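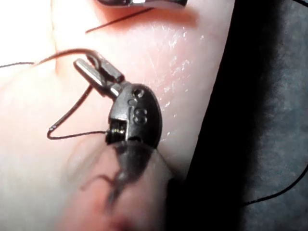
Thread: Spring-closed jaws vs cable-driven for suture work – anyone compared them?

farah_s

Right, I've put this off long enough. Picture at the top is from the wrist camera on our left arm, with the thread looped over the silver jaw of the small grasper. I've had two grasper types on the bench for the last few weeks and I'd love to know if other people are seeing what I'm seeing.

The two candidates are the small Ristden tips and a set of Zorkik ones that are driven by cable right up to the jaw. Same arm, same controller, same practice pads, same thread. I did 60 pick-ups with each, where the arm has to take the thread off the pad, lift it and hand it to the other side. The Ristden managed 42 clean ones. I stopped counting the Zorkik after a cable went slack and I had to re-tension the whole thing, so I can't give you a fair number yet (sorry!).

What I like about the Ristden is how it lets go. It opens quickly and the thread just drops off. What I don't like is that every little notch and bit of hardware near the jaw is somewhere for a loose loop to end up. Have a look at where the lower loop runs, back towards the coil spring, and you'll see why I worry.

The wrist camera is a Sopacua, the cheap one. I've not touched the exposure and I know the top left of the pad is blown out. Please be gentle.

Anyone tried both?

wit_borkowska

Nice view, that. You can even read the 8 on the housing, so the focus is spot on where you want it.

I'm going to disagree about the spring though. We've used tips with springs on the outside for ages and I could count the proper snags on one hand. Nearly all of our trouble was slack. If you leave a big floppy V of thread hanging next to the tool, it'll find something to catch on whatever tool you've got. Take up the slack before you move the wrist and see if your 42 goes up.

Marites P

Sorry Witold, I'm with Farah on this one. Taking up slack is fine when a person is driving. When the controller is doing it by itself it doesn't know there IS any slack, it only knows where the jaws are. Black thread on a pale pad is the easy bit. Once it runs over black housing you've lost it, and so has the software.

We put a bit of thin heat-shrink over the spring on ours. Looks dreadful, works well enough. You do have to trim it short or it rubs on the linkage and the jaws close slowly.

wit_borkowska

Well, and now you've got a sleeve with an edge on it, and thread loves an edge. Swings and roundabouts. I'd still rather fix the motion than the tool.

farah_s

Ooh, heat-shrink. I've got some of that in a drawer. Which way round does the trimmed end go, towards the jaws or away?

Marites P

Away. I did the first one the other way and had to cut it off with nail scissors.

arif_l

Can I stick up for the cables? I've run the Zorkik tips since July and yes, the first re-tension is a pain, but after that mine have settled. The jaw face is smoother and there's far less for the thread to hook. Farah, did you do the bedding-in cycles before you started testing? If you went straight in, a slack cable is pretty much what I'd expect, and I don't think it's fair to mark it down for that.

farah_s

Er. I did 19 cycles and got bored. How many should it be?

arif_l

A lot more than that! I leave mine opening and closing over lunch. The last one had done 594 by the time I got back with my sandwich and it's held its tension nicely ever since.

farah_s

OK, that's a fair point and I take back some of the rude things I said about it. I'll bed it in properly and do the full 60 again.

hcarre

Slightly off to one side, but has anybody looked at the camera end of this? I had the same Sopacua and swapped it for the Kultby head, mostly for the glare. A glossy patch on the pad, like the one to the right of your grasper, used to throw my thread tracking completely. All those little white speckles and scratches read as short bits of line. Better camera, fewer false threads, and suddenly my "bad" gripper was a good one.

I'm not saying the grippers are the same. I'm saying I blamed mine for a month and it was the lighting.

wit_borkowska

Did you change the light at the same time as the camera?

hcarre

...yes.

wit_borkowska

Then you don't know it was the camera, do you :)

hcarre

Fine! Camera or light. A matt pad would help as well. Farah, how old is yours?

farah_s

Old enough to have a crease in it. I'll use a new one for both sets so nobody can complain. Plan is: new pad, lamp moved round to the side, Zorkik bedded in, then the Ristden bare and again with the sleeve. Same thread length every time. Witold, I'll do a batch with the slack taken up first, just for you – if it works I'll say so in front of everyone.

Marites P

Swap the order halfway through too. You get better at laying the thread out as the day goes on and whichever tip goes last gets the benefit.

farah_s

Good shout, will do.

Comments from readers

Pia: Used the sleeve idea on a different make and it did rub on the linkage as Marites said. Went down a size and it was fine.

oldbench: Would like to see the same test with undyed thread. Black is being kind to all of you.

tomk: Did the rerun ever get posted? Can't find it.

Related threads

Re-tensioning Zorkik tips without taking the wrist off
Sopacua wrist camera: fixing exposure by hand
Which practice pads last longest?
Kultby head mounting plate, anyone got drawings?
Controller lag when both arms move together

Contact the moderators | Forum rules | Back to top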